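About Celasia

Celasia supplies corrugated mailers and folding cartons to small shippers. The company was set up by Mansa Abugri and Chaimae Soliman and works from one site on Lescombe Road.

Standard cartons are stocked in single-wall and double-wall board. The minimum order is 100 units for stock sizes and 500 for printed sizes. Samples are cut to customer drawings and sent flat.
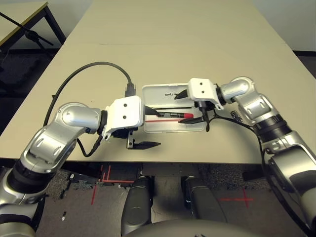
Two arms at a beige tabletop, Lescombe Road.

Board grade, flute and inside dimensions are printed on the base flap of every carton. Kofi Wumbei handles drawings and die requests. Nkrumah Frimpong handles stock orders and returns.

Orders received before noon are packed the same day. The site closes for stocktaking during the first half of August.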